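We use cookies to remember your settings. Accept | Manage

3. How people judged the wood tones

I'll admit I went into this part expecting a mess. We asked 128 people at Pillovell to sort furniture finishes from "cozy" to "cold," and I figured pale wood would land all over the place. Nope! Light peach tones (see Figure 3) came out cozy far more often than gray ones, even with faint grain. Zakhar Antoniuk thinks the floor color matters too, and I'm starting to agree with him, though our October round didn't test it.

Related items
Trodden: floor colors and mood
Pacheco survey notes

Back to top | Contact | © Stukent
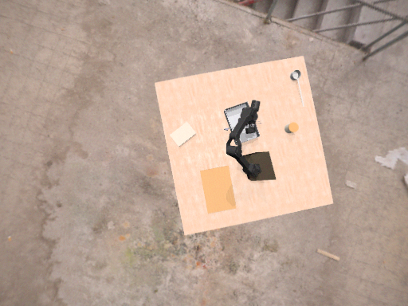 Figure 3. Rendered tabletop in light peach wood, gray concrete floor.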